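How to Set Up a Toy Produce Sorting Table

A sorting table gives children a bounded task with a clear start and a clear end. Loose pieces of play food sit on the table, containers sit behind them, and the child moves the pieces into the containers according to a rule. The equipment is cheap and the setup takes nearly 40 minutes the first time. Later setups take much less, as most of the work is in choosing the pieces and fixing the container positions.

The instructions below are for children from three to about seven. Notes for older children are near the end.

What you need

A low table with a plain top. Dark gray or black works best with brightly colored pieces. White tops are acceptable but show glare under ceiling lights. Avoid patterned oilcloth.

Two open-topped wire baskets. A third can be added later. Grid wire is preferred over solid bins for the reasons given in step 2.

A mixed set of toy fruit and vegetables. The set I use is the Millarico assorted bag, topped up with pieces from other sets. Mixed sources are useful because the pieces differ in size and finish.

Narrow tape for marking positions. It must peel off the table without residue. Test a short strip in a corner and leave it overnight before taping the whole top.

A damp cloth and a dry cloth.

Step 1. Prepare the pieces

Tip the whole set onto a towel and go through it by hand. Discard anything with a split seam, a loose leaf or stem, or flaking paint. Hollow pieces should be squeezed. If air comes out of a crack, water will get in at the same place during washing, and the inside will grow mold.

Check size before anything else if children under three have access to the room. Small grapes, berries and mushrooms from play food sets are a choking hazard and should be stored elsewhere, in a closed tin, out of reach.

Wash hard plastic pieces in warm water with a little dish soap. Foam-core pieces with a painted skin should be wiped, never soaked. Dry everything fully before it goes near the baskets.

Step 2. Choose and place the baskets

Wire baskets let the child see what is already inside from the side as well as from above. A child seated at a low table is often looking at the basket wall, and with a solid bin the contents disappear once they drop in. The child then has to stand up to check, and small children tend to tip the bin over instead.

Run a finger along every rim and joint. Any wire end that catches the skin should be filed flat or covered with a plastic cap. Check the underside too. Bare wire will scratch a varnished top, so add four felt pads per basket if the table matters to you.

Place the baskets next to each other toward the back, with the openings clear on all sides. Leave the front half of the table free for loose pieces. If the baskets slide, put a square of rubber shelf liner under each.

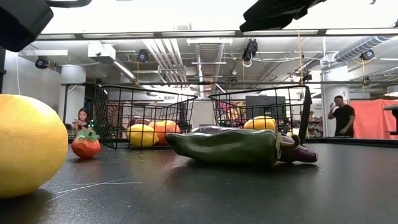 Sort rules should be decided before the loose pieces go out. A rule has to be checkable by the child without help, so use one property at a time: color, shape, or kind of plant. Start with color. Yellow and red are easy to separate, and a large yellow citrus next to a small red tomato makes a good opening pair for the front of the table, as the two differ in size as well as color. Long pieces need more thought. A green pepper lying across a purple eggplant covers part of it, and some children will reach for the pepper and miss the piece underneath until the pepper is gone. Leave the overlap in for children who already know the task, and spread the pieces apart for beginners. It also helps to seed each basket with a few pieces before starting, such as a lemon and a couple of round orange ones, so that the containers do not read as decoration. Seeded pieces need not follow the rule. With an experienced child, a basket containing a mistake is a separate exercise.

Step 3. Mark the positions

Run thin strips of tape where you want loose pieces to start. Crossed strips are sufficient; the piece goes on the crossing. Keep the strips narrow. Wide tape becomes something to pick at.

Marks are for the adult. They allow the same layout to be put back in a minute after each turn, so that two children can be given the same task. Press the ends down with a thumbnail and replace any strip that has begun to curl.

Step 4. Set the number of pieces

For a first session put out four loose pieces, two per basket. For a child who finishes that without help, go to six, then eight. Beyond a dozen the table becomes crowded and the pieces start to roll off the front edge.

Round pieces roll. If the table is not level, fold a piece of card under the low leg before you do anything else. Pieces with a flat side can go nearest the edge.

Step 5. Run the session

Show the rule once, with one piece per basket, without talking through it at length. Take the pieces out again and hand over.

Do not correct during the sort. When the child stops, look at both baskets together and ask which piece is in the wrong place, if any. Let the child move it.

A normal session is two or three sorts. End while pieces are still being placed with some care. Once they are being thrown, the session is already over.

Step 6. Change the rule

Keep the layout and change only the rule. With a mixed set the following sequence is workable:

Color, two groups. Yellow in one basket, everything else in the other.

Shape. Round in one, long in the other. Lemons cause arguments. Decide beforehand.

Kind. Fruit and vegetable in the kitchen sense. Tomatoes cause arguments here. For this age, go by what is eaten in a salad and what is eaten as dessert, and leave botany for later.

Size. Bigger or smaller than the child's own fist.

Multicolored pieces should be held back from color sorts until the child is secure with plain ones. After that, put in one at a time. Where the child places it is less important than whether the next one goes to the same basket.

Step 7. Packing away

Empty the baskets onto the towel, wipe each piece, and return the set to its bag or box. Nest the baskets if they differ enough in size. Leave the tape down if the table will be used again the same week. Otherwise peel it slowly at a low angle and wipe the top with the damp cloth, then the dry one.

Weekly, wash the wire in the sink and dry it upright. Coated wire begins to rust first at the welds. Retire a basket once the coating lifts.

Notes for older children

Sorting alone is too easy from about six. Add weight: a kitchen scale beside the baskets and a limit of 150 grams per basket. Hollow pieces and foam pieces of the same size weigh differently, and the child has to plan the load. Write down each total on a slip and keep the slips.

A shop version also works. Give each kind a price, let one child write an order and another fill it from the table. Prices in whole numbers until addition is reliable.

Troubleshooting

Pieces stick together. Soft vinyl reacts with some painted finishes in warm storage. Wrap vinyl pieces separately.

Color comes off on the table. Wipe with dish soap first. If the mark stays, the piece should be thrown out.

The child puts everything in one basket. Take the other basket away, let the child fill the first, and bring the second back the next day with two pieces only.

Glare on the tabletop. Move the table a foot or so away from the light directly overhead, or sit the child on the opposite side.

Comments (4)

Edit Kocsis
We use the Rarkdale baskets and the welds went after one winter. They were drying flat on the rack, so that may be the cause. Will try upright.

Babak Ghorbani
What tape do you use? Mine left glue on the table after a couple of weeks and I had to scrape it.

Edit Kocsis
@Babak paper tape from the stationery aisle came off clean for us, but we change it every few days. Vegetable oil on a rag took off the old glue.

fashola_mum
The fist rule for size is good. My son and his sister now get different answers from the same eggplant and have to explain it to each other.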